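Teaching a robot to put a cushion on a chair

22 May 2025
By Reet Kütt

I spent most of a morning in a bedroom in Vondis watching a cushion go on and off an armchair, and I had a great time. Arnen, the small outfit that has been working on household robots here since November, let me come and see how they teach one to tidy up. The short version is that a person does the job first, through the robot, over and over, until there's enough of it on record to learn from.

The project is called Floltavon (I asked where the name came from and got a shrug). The bedroom is a real one, with a bed, a nightstand and a plant, and Apostolos Spanos, who runs the sessions, likes it that way. They tried a bare room first and he says the results were useless as soon as they moved somewhere with furniture in it.

The person steering the robot sits in the next room with a headset on and a controller in each hand. When they move their hands, the robot's hands move. They see what the head camera sees, which takes some getting used to, and there are small views from the wrists they can call up when the head view isn't enough. I'd pictured something like a video game. It's slower than that and a lot more tiring on the shoulders! 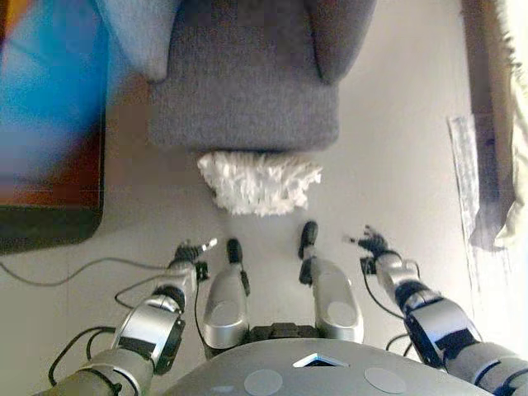
Why not just program the robot to pick up a cushion?

Soft things change shape every time they're touched, so there are too many cases to write out by hand. It's quicker to record a person doing the job many times and train the robot on the recordings.

That was the first thing I put to Ashwin Bangera, who was at the controls for most of my visit and was very patient with me. He came to this from upholstery. He'd been recovering chairs at Pîrvu, the furniture shop down by the station, and answered an ad asking for people with steady hands. He thinks his old trade helps. He already knew how a cushion wants to sit, and he could tell from how the cover pulled whether he had hold of the pad inside or only the cloth.

He talks to himself while he works. "Down, down, bit more, now close." I don't think he knows he does it.

Each run is short. The operator calls out when they're ready, the recorder starts, they do the job, they call out again, and somebody goes in to mess up the room a little before the next one. The cushion gets dropped somewhere new, or turned over, or the chair gets nudged to one side. Apostolos is strict about the messing up. If the cushion always started in the same spot, the robot would learn the spot, and the first time anybody's kid threw it across the room it would be lost.

They've logged 3,395 runs so far across all the bedroom jobs, and some 1,000 of those are cushions. The rest is blankets, pillows and a bit of laundry. Only 1,684 runs have been through checking, so there's a long line waiting for Sotiris Kyriakidis, who watches every one of them back and decides what stays. He marks the moment of contact, the moment of letting go, and anything odd in between. He does it with the radio on.

Fringe is the big headache right now. I've got a fringed throw at home and have never given it a thought beyond vacuuming around it, but for a hand run from the next room it's a nuisance. Strands slide in between the fingers, they cover what the wrist camera is looking at, and from the head view it can be hard to tell whether you've got the knit or only a fistful of tassel. Ashwin's way around it is to go in deeper than feels polite and then ease back before closing.

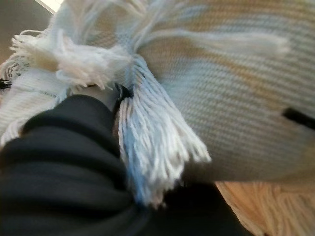

Fringe and ribbed knit against the gripper, from the wrist camera.

I got a turn too. I was hoping I would! Apostolos put me in the headset and let me wave the arms around in open air for a while before he'd let me near any furniture. The left and right part is easy. Depth is horrible. I was certain I was touching the cushion and Ashwin told me, kindly, that I was still well short of it. Then I overcorrected and shoved it into the back of the chair. On my next go I got it off the seat and was so pleased with myself that I opened my hand to celebrate, and of course the robot opened its hand as well.

My runs will not be going into the training set. Sotiris was clear on that, although he does keep a separate folder of bad ones. Some of the failures are worth having, he told me, when the operator notices the problem and fixes it in the same run. A slip followed by a good second grab shows the robot how to recover, and he'd sooner have that than another perfect one. A slip followed by a journalist laughing goes in the bin.

There's also a way of doing this without the headset, where you take hold of the robot's arm and walk it through the motion yourself. Arnen does a little of that for simple reaching. For anything with two hands they've mostly given it up, as you end up leaning across the robot and your own arms get into the camera views. Ashwin was happy to see it go. He says it was hard on his back.

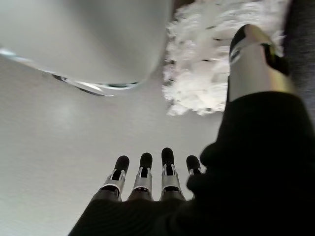 HOME & TECH

The wrist views turned out to be my favorite part. There's a monitor in the control room with all the feeds side by side, and you can spend ages with the close ones, where a few inches of fabric fills everything. I kept getting told to move my chair back so other people could see.

What comes next is letting the robot try for itself. They'll train on the checked cushion runs first, then put it in the same room with Ashwin ready to take over if it gets stuck. Whenever he does take over, that bit gets recorded too and goes back into the pile. Apostolos wouldn't give me a date for any of this, and when I pushed he offered me coffee.

They'll need a different chair as well, sooner or later. All the cushion work so far has been with the one armchair, and its rounded back does some of the job for you by holding the cushion in place. Ashwin wants to try a hard kitchen chair with a slippery seat. Apostolos wants to finish this one first, and the two of them were still going back and forth about it while I was looking for my coat.
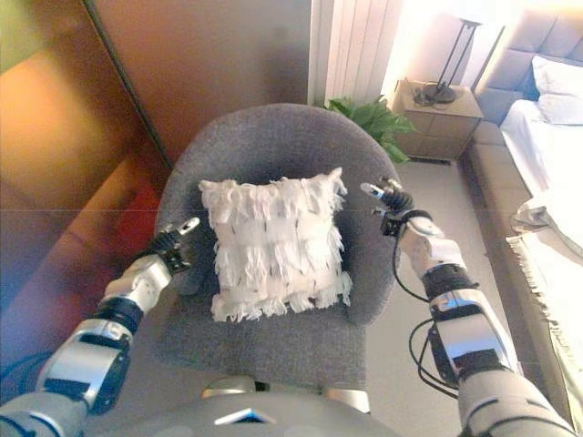

A hand on either side of the cushion at the armchair.

Arnen is looking for 2 more operators for the summer, part time, mornings only. You don't need a technical background, but you do need to be OK with a headset for fairly long stretches, and if you get carsick you should mention it. There's a trial session before anyone signs anything. Vicente Tapia handles the bookings and can be reached through our news desk, which will pass messages along.

I went home and put the cushions back on my own couch, one-handed, without looking. Felt pretty smug about it.

Contact the news desk | © 2025 All rights reserved | Back to top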